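Usuga Open Evening – Planning Meeting Minutes

November
By Tín Đào
Last updated: November, 4:15 p.m.

Meeting opened at 10:05 a.m. in the upstairs room at Brastari. Six people present, two joined by phone. Tín Đào took the minutes. One person sent word she could not come and asked that her comments on parking be read out under item 5.

1. Minutes of the last meeting

Accepted with one correction. The start time for the open evening was written down as 6:00 p.m. It is 6:30 p.m., with doors at 6:00.

2. Carried over from last time

The booking with Pulik for the hall is confirmed in writing. They will open the side door for us from 3:00 p.m. on the day, and we have to be out by 10:30 p.m. The hall has 90 chairs. Any more than that we have to bring ourselves. It was agreed to stay with 90 and leave standing room at the back.

The question of the second microphone is still open. Pulik has one that works and one that may work. Tín to ask again and to try it in person if possible.

Coat rack: done.

3. Welcome board

Most of the meeting went to this item. The theme line was settled last time as "Courage to be bold" and there was no wish to reopen it. The line goes on a small whiteboard at the entrance table, so that it is the first thing people read when they come in.

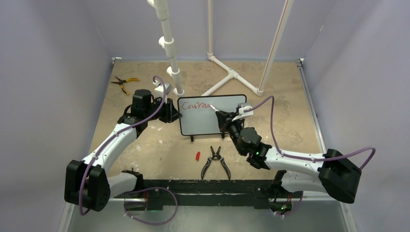 First word on the board, red marker, upper left.

Size of the lettering was discussed. If the first word is made too big there is no room for the rest on the same line, and the line has to be broken somewhere. Three ways of breaking it were tried out on paper during the meeting. "Courage / to be bold" looked top-heavy to several people. "Courage to be / bold" got some support, as it gives the last word a line of its own. "Courage to / be bold" fills the two lines most evenly and was preferred by four of the six in the room. The two on the phone had no strong view.

Agreed: two lines, "Courage to" above and "be bold" below.

Color: red was questioned. One member felt that red on a whiteboard looks like a correction or a warning and asked for dark blue. Others said red reads better under the hall lights, which are yellow. We stay with red. If someone wants to bring a blue marker on the day to compare, they can, but the decision should not be left to the last half hour again.

Handwriting: it was asked whether we should have the line printed. The print price from Gevix was read out and felt to be too much for one evening. Handwritten is fine and suits the theme. It should be readable from the door, with the letters of the first word kept apart so the "r" and the "a" do not run together.
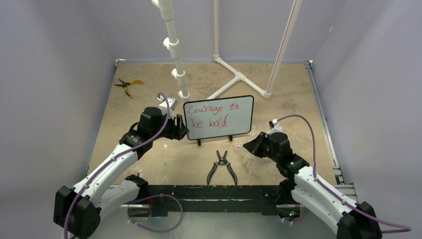 The two-line version on the small board.

It was noted that the board stands on its own two feet and does not need an easel on the entrance table. The feet are small, though, and the table is next to the door. Suggested that it be set back from the edge and away from the draft. A second suggestion, to tape the feet to the tablecloth, was turned down on account of the tablecloth, which has to go back to Pulik clean.

Action: Tín to look after the board until the day and bring it in the car, face up, with a sheet of paper over the writing. Action: whoever is at the entrance table first to check the lettering and go over any faint parts. Spare red marker to go in the table box, with its cap on.

4. Pipe frame, stands and tools

The white PVC pipe and fittings are to be used for the photo corner. What we need is an upright on each side with a crossbar to hang the backdrop from. The pieces were gone through with the following points noted.

Tee fittings: there should be enough for both uprights if the short side branches are turned to the back. If they face forward the backdrop will catch on them.

Base: the Y-shaped base stands better than the flat one we used in spring. It was agreed to use the Y shape on both sides. Sandbags were mentioned. We own none. Bags of rice in a pillowcase worked last year and will do again.

Red stripe on some of the pipe: one member asked if this should be turned to the wall or painted over. Left as it is. Nobody will see it behind the cloth.

Labels on the fittings: peel off if they come away easily, otherwise leave.

Metal stand: the light one made of thin tubing with black plastic corners can go along as a spare. It is not to be used for the backdrop, which is too heavy for it. It may do for the sign pointing to the restrooms.

Pliers: both pairs to go along, the ones with yellow and black handles and the ones with black handles. They are needed for the wire at the top of the backdrop. Last year they were left out after setup and someone had to go back for them. They are to go in the tool bag as soon as the backdrop is up, and the tool bag goes under the entrance table.

A member asked for all of this to be laid out together before the day so that what is missing can be bought in time. Agreed. Tín to do this and report back by message.

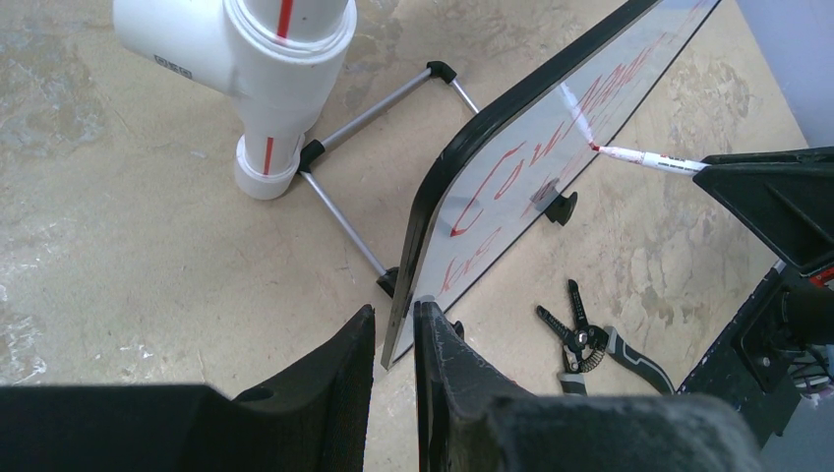 5. Hall, parking and arrivals

Comments received on parking: the lot behind Pulik fills up early because of the gym next door. The street on the north side is free after 6:00 p.m. This should be in the email to guests, near the top, and not in a footnote as last time.

Setup crew to meet at the side door at 3:00 p.m. Order of work: chairs, photo corner, entrance table, food table. The food is being delivered at 5:15 and the table has to be clear by then.

It was asked whether children are welcome. Yes. There will be a small table with paper and crayons at the back, on the opposite side from the photo corner.

6. Printing and money

We will order 200 programs and 200 name cards. A smaller run of name cards was proposed but the saving is only a few dollars. Brastari will print both if the files are with them two weeks ahead. The program still needs the running order for the second half and the correct spelling of two speakers' names.

There is $684 left for the evening after the hall deposit. The programs, name cards and food come out of this. Nothing else is to be bought without checking first, apart from markers, tape and wire.

7. Any other business

The extension cord borrowed in the summer has not come back. Please look in your garages.

Thanks were given to the people who cleared out the storage closet. There is now space on the lower shelf for the pipe – long pieces at the back, fittings in the box in front.

A short discussion about background music was put off to the next meeting.

8. Next meeting

Same room, 10:00 a.m., two weeks before the open evening. Please send items to Tín beforehand.

Meeting closed at 11:40 a.m.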